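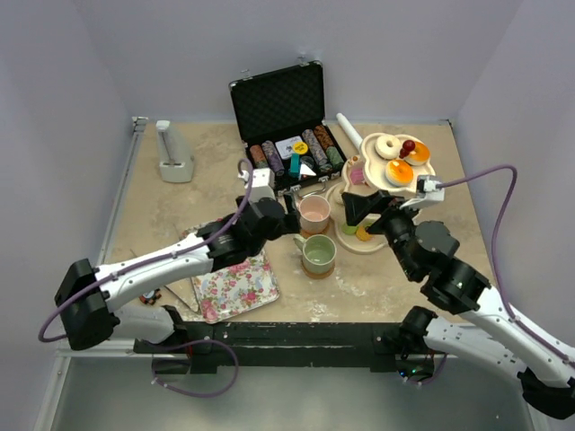 Page last changed: Thu 26 July

What Is a Pension?

Do you know somebody who has stopped going to work? Maybe a grandparent, or the neighbor who is always out walking the dog at ten in the morning. When people stop working because they are older, we say they have retired. They still need to buy bread and pay the electric bill and get you a birthday present, so where does the money come from?

For a lot of people, a big part of the answer is a pension. It's a great word to know, and it has a pretty amazing idea inside it!

A paycheck for later

A pension is money that is paid to a person regularly after they retire. It often comes once a month, a bit like a paycheck, except that the person did the work for it years and years ago.

Let's follow one worker and see how it goes. Lena Tomaszewski works at Gronholm, a company that makes doors. She earns $900 a week. Lena doesn't take all of that home. Some goes to taxes, and $6 out of every $100 she earns goes into the company's pension fund. Gronholm puts in money for her too.

A fund is a big pool of money that belongs to a group of people and is kept for one purpose. Everybody who works at Gronholm pays into the same pool. Lena can't dip into it to buy a bicycle, even if it's a really good bicycle. It has to stay there until she retires.

Does the money just sit there?

No! If you put coins in a jar and came back in thirty years, you would find the same coins. Prices go up over time, so those coins would buy less than they do today. (Ask an older person what a candy bar cost when they were small. Then watch their face.)

So the people who run the fund invest the money. Investing means using money to try to make more money. They might lend some to a city that wants to build a bridge, and the city pays it back later with a little extra, called interest. They might buy small pieces of companies, called shares. Some of these go up in value and some go down, and that's why a careful fund spreads its money over lots of different things.

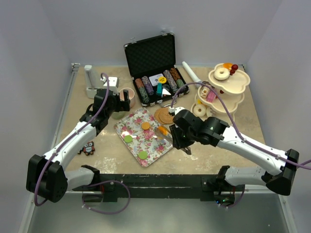 Spreading it out like this doesn't make the fund perfectly safe, but it helps a lot. Suppose the fund had put every dollar into one umbrella company and then it didn't rain all year. Ouch! If it also owned a piece of a sunscreen company, things wouldn't look nearly so bad.

When does Lena get her money?

Each pension has its own rules. Some start at a certain age, and some depend on how long you have worked as well. Lena is young, so she has a long wait. Her old boss, Mieczysław Borkowska, has already retired, and he gets $224 a week from the Gronholm fund. That is less than he earned when he was working. Many people find that a pension doesn't cover everything, so they have savings too, and they may get a pension from the government.

How is a government pension different?

The main idea is the same: you pay in while you work and get money when you are older. In the United States the best-known one is called Social Security. With a government program like that, most of the money paid in by today's workers goes out again to the people who are retired today. When today's workers get old, the next workers will be paying in. That might be you!

It works a bit like a very long relay race, with grown-ups handing the baton to the kids behind them. If there are lots of retired people and not so many workers, it gets harder to make the money stretch. Lawmakers argue about this a great deal. Should workers pay in more? Should people retire later? There isn't one answer that everybody likes.

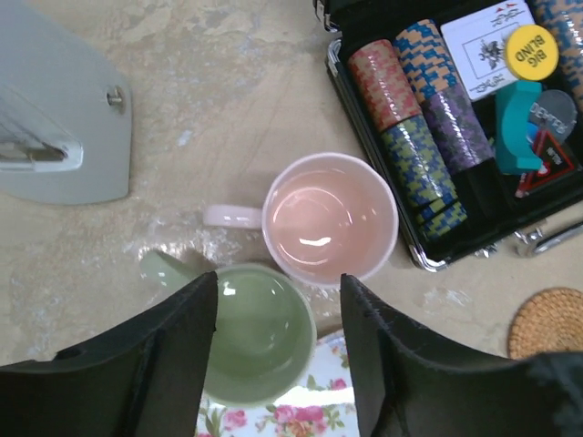
Two mugs, one pink and one green.

What if someone lives a really long time?

With many pensions, the payments keep coming for as long as the person lives. Barbara Szewczyk, who lives in Clarby, is 96, and she still gets her pension every month — the same as she did when she first retired, plus small raises to keep up with prices. A raise like that is called a cost-of-living adjustment. It's a long name for a simple thing: when groceries cost more, the pension goes up a little.

Words to remember

Retire: to stop working, usually because you are older.
Fund: a pool of money kept for one purpose.
Invest: to use money to try to make more money.
Interest: the extra you get back when you lend money.

Something to try

Ask a retired person you know what their first job was and how much it paid. Then ask what they would have bought with one week's pay!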